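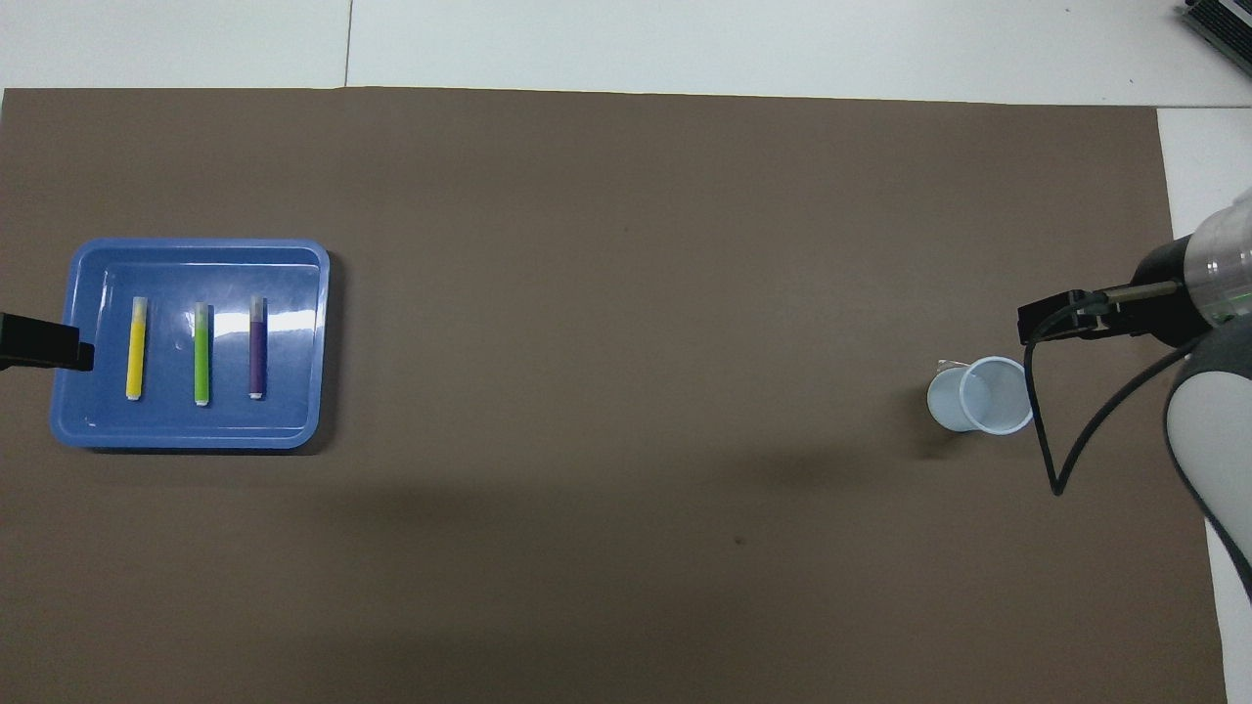

Three slender test tubes in a blue plastic tray, on a work table covered with brown paper.

Stuvstead Science Center to Open Its Doors on Tuesday Evenings Starting in March

STUVSTEAD – The Stuvstead Science Center is delighted to announce that, beginning in March, it will stay open every Tuesday until 9 p.m., with free admission after 5 p.m. for everyone who lives in town or in the neighboring community of Lei. The new evening hours come after a long winter of listening to families, shift workers, teachers and retirees, many of whom told us (kindly, and sometimes at great length!) that they would love to visit more often if only we weren't closing up just as they were getting home and putting supper on.

We heard from 2,161 people in our fall survey, and we read every single reply, including the ones that ran onto the back of the page and up the margins. Later hours were the wish that came up most often, well ahead of a bigger coffee counter and the return of the old pendulum, both of which are still very much on our minds.

Tuesday evenings will have a slower, more sociable feel than our weekend days. The upstairs galleries will be open as usual, and the ground-floor workrooms will host drop-in sessions where visitors of any age can sit down and try something simple at their own pace. The spring schedule includes 17 different sessions, among them kitchen chemistry, pond water under the microscope, growing salt crystals, making ink from berries and bark, and a very popular hour on why bread rises. Grown-ups are welcome to come without children, and we hope a good many of them will.

The program is made possible by a two-year gift from Stolari, the Stuvstead paper and packaging company, which has been a friend to the center since our earliest days in the old feed store on Mill Street. The gift pays for evening staff, session supplies and the free admission itself, so nothing about the new hours will add to the price of a daytime ticket or a family membership.

"We have always thought of this as the town's living room as much as a museum, and it has pained us to turn the lights off so early," the center said in a statement to members. "There is something lovely about a building like ours after dark, when the day's school groups have gone home and you can stand in front of one thing for as long as you please."

Getting here should be easier, too. Bixby Lane remains closed to cars during the sewer work, but the parking lot behind the library is open to our visitors after 5 p.m. Our neighbors at Bikex, the bicycle repair shop across the square, have agreed to stay open late on the same evenings and will check tires and brakes at no charge for anyone who rides over. The last bus to Lei leaves from the front steps at 9:20 p.m.

The café will serve soup, rolls and pie until 8 p.m. Members will receive a printed schedule by mail along with the spring newsletter, and copies will be set out at the front desk, the library and the post office.

Drop-in sessions need no reservation. The bread hour and the microscope session fill up quickly, however, and places for those can be held by phone or at the front desk up to one week ahead. Children under 10 should come with an adult.

About the Stuvstead Science Center
The Stuvstead Science Center is a nonprofit museum and learning space on the town square. It is home to 249 hands-on exhibits on two floors, a small planetarium, a rooftop weather station and a lending library of science kits for local schools.

Press inquiries: Please call the front desk during opening hours and ask for the press office. Reporters are warmly invited to attend the first Tuesday evening, and the coffee is on us.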